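Search this site
Search
Bottled water, storeroom shelf
June
By Lilibeth Samonte

Close views of the drinking water kept in the Manalo storeroom. The gallery covers the large clear bottles with the white and green caps. Stock is held on the lower shelf, caps up, and drawn from the left. Jericho Buenaventura keeps the shelf sheet and updates it when a new case is opened.

Caps are the ridged screw type. A cap is turned by hand until it stops and is not tightened with a tool. A bottle with a broken ring goes to the front of the row and is used first. 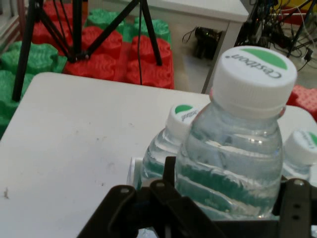 Shelf depth is 40 cm, and 12 bottles make a full row. Rows are kept one bottle high. The molded ridges on the body stiffen the wall, but a partly empty bottle still gives when gripped low, so bottles are lifted at the shoulder. Anything that leans is taken out and checked for a dent in the base.

Storage notes: keep out of direct sun, and away from paint and cleaning products. The room is held at 23 °C. Empties are rinsed, capped and moved to the Plesano bin by the rear door. Caps stay on. Labels are left in place, as the bin accepts them.

Corrections to the shelf sheet go to Jericho before 4 p.m.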